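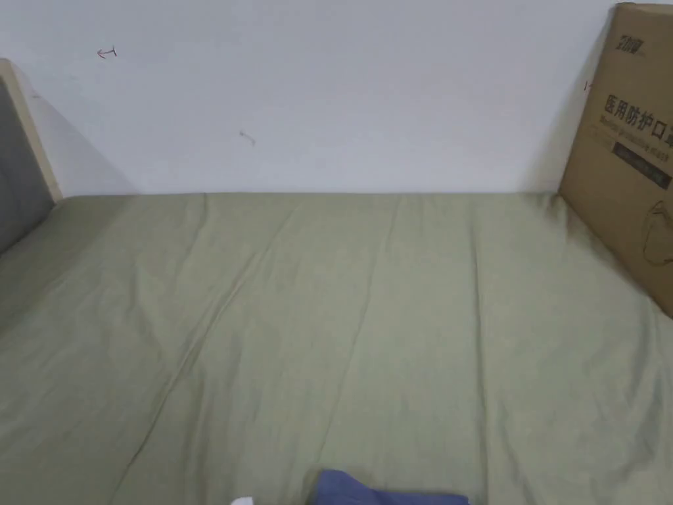
Re: [cloth-manip] grasp point selection, bed data vs table data

Konrad, all,

quick reply between two runs, sorry for the fragments.

Konrad Gruber wrote:
> I read the Welolus draft last night. The fold-edge score makes sense to me
> on a table, where the background is one flat color. On a bed I don't see it.
> The sheet has creases too, so what stops the detector from picking a
> crease in the sheet and calling it a sleeve?
> Also: how many episodes is the bed split, and are the views shared between
> train and test? Table 2 doesn't say.

Fair points, both. Numbers first. Bed split is 1755 episodes, 200 held out. Table split is smaller, 585. No shared views, but same room for a lot of them, so yes the test set is easier than it should be. Will say so in the text.

On the creases – you're right that it happens. First version scored raw edges and went for the sheet all the time, long diagonal wrinkles especially. What we do now: segment the garment first, coarse mask only, then score folds inside the mask plus a thin band around it. A fold that sticks up gets a higher score than one lying flat, becuase the fingers can close on it from both sides.
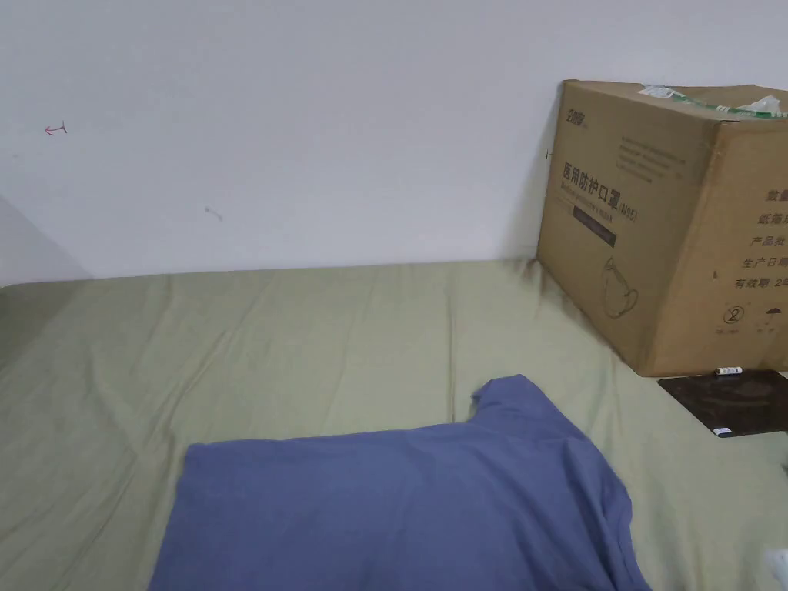
Blue T-shirt on the bed sheet, raised flap at its upper right.

That flap is the kind of candidate I mean. The flat rounded edge next to it scores low, fine by me, hard to get under without dragging the sheet along. Wrist view only would lose most of this, the head view is what makes the ranking work.

Where it still fails:

– cloth and sheet close in color. Mask leaks, and then we're back to your crease problem

– heavy bunching, two folds close together
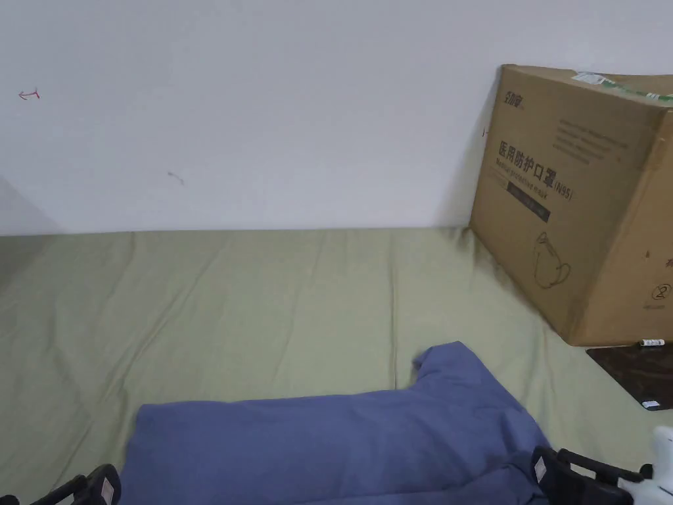
For the second one I tried merging candidates closer than a finger width. Helps a bit. Gervásio Holanda thinks the merge should happen after the approach direction is picked, not before, and he may be right, haven't had time to run it. If somebody at Jasside still has the old approach sampler please send it, mine doesn't build anymore.

Konrad, one thing back to you: your Plusholm numbers, were those with the gripper starting fully open every time? Ours starts wherever the last episode left it. Could explain part of the gap and I'd rather know before we put the two columns side by side.

New draft in December, with the held out split described properly. Scripts go up same time, minus the labeling tool wich is a mess.

Back to the runs.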